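El vivero Harero vuelve a repartir bulbos, y esta vez no me quedo sin los míos

Clirarstead, 6 de septiembre de 2022

Pues ya hay noticia, y me alegra el día: Harero, el vivero de la carretera de Pristenwood, va a repartir otra vez bulbos entre los vecinos que tengan jardín, terraza o un simple alféizar con dos macetas. Son 3,000 bulbos en total (el año pasado me enteré tarde y llegué cuando solo quedaban las cajas vacías, así que este año pienso estar allí antes de que abran la verja).

Me lo ha contado por teléfono Iestyn Pugh, el encargado de la parte de bulbos y vivaces, que habla tan deprisa que tuve que pedirle dos veces que me repitiera las variedades. Habrá narcisos tempranos, muscaris, crocus morados y blancos, alguna fritilaria y un tulipán bajito, de los botánicos, que según él se naturaliza muy bien aquí si no lo ahogas a riegos en verano. Yo con los tulipanes he tenido una suerte malísima, la verdad. Los grandes me salen preciosos el primer año, el segundo me dan tres hojas tristes y el tercero ni eso. Iestyn dice que es normal, que casi todos los híbridos grandes se agotan, y que por eso este año han apostado por los pequeños.

El reparto será en noviembre, con el suelo ya fresco. A mí me parecía un poco tarde y se lo dije, porque los narcisos los suelo enterrar bastante antes, pero me contestó que en Clirarstead el suelo aguanta templado mucho tiempo y que los tulipanes agradecen la espera. Para los narcisos recomienda plantarlos el mismo día que te los lleves. Nada de dejarlos en el garaje hasta Navidad (me di por aludida).

Para apuntarse hay que pasar por el mostrador de Harero y dejar nombre y calle. Cada casa puede llevarse una bolsa de 40 bulbos mezclados, y hay unas bolsas más pequeñas para quien solo tenga macetas. No cuestan nada. Lo único que piden es que en primavera les mandes una foto de lo que te haya florecido, y con ellas montarán un panel en la entrada de la tienda. ¡Ya estoy pensando dónde poner los míos para que salgan bien!

Además del reparto, habrá una charla de plantación a cargo de Karthik Kumarasinghe, que lleva los jardines de Beddoe y al que ya escuché hablar de rosales hace un par de inviernos. Se explica de maravilla y no te hace sentir tonta cuando preguntas una cosa básica. La charla dura 90 minutos y hay 70 sillas, con lo cual mejor reservar al apuntarse. Va a hablar de profundidades, de cómo plantar en césped sin destrozarlo y de las macetas en capas, eso que llaman «lasaña»: los tulipanes abajo, los narcisos en medio y los crocus arriba. La probé una vez y me olvidé de poner drenaje. Un caldo, aquello.

Le pregunté también por las ardillas, claro, que en mi calle son un auténtico problema con los crocus. Me adelantó que él pone malla metálica encima, bien sujeta y tapada con un par de dedos de tierra, y que la retira cuando asoman los brotes. Los narcisos no los tocan, por cierto, así que si vives junto al bosque quizá te convenga pedir una bolsa solo de narcisos. Se puede, pero hay que avisar al apuntarse. 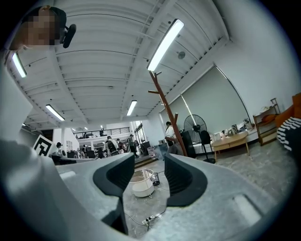
Gorra oscura y micrófono de diadema, bajo el techo blanco de vigas vistas.

Una cosa más sobre los bulbos que sobren, si es que sobra alguno. Irán al talud de Beddoe, el que está junto a la parada del autobús, que ahora mismo es todo grama y cardos y da bastante pena. Ahí quieren meter narcisos a puñados, tirándolos al suelo y plantándolos donde caigan, para que el dibujo quede natural. Me he ofrecido a echar una mano con la azada, aunque mi espalda todavía no lo sabe.

Las inscripciones ya están abiertas en el mostrador, en el horario normal de tienda, y seguirán hasta que se acaben las bolsas. Por teléfono no apuntan a nadie. Para la charla, traed libreta y, si tenéis, vuestro plantador de bulbos, que Karthik quiere comentar los distintos modelos. Yo llevaré el mío, que era de mi abuela y tiene el mango atado con cuerda.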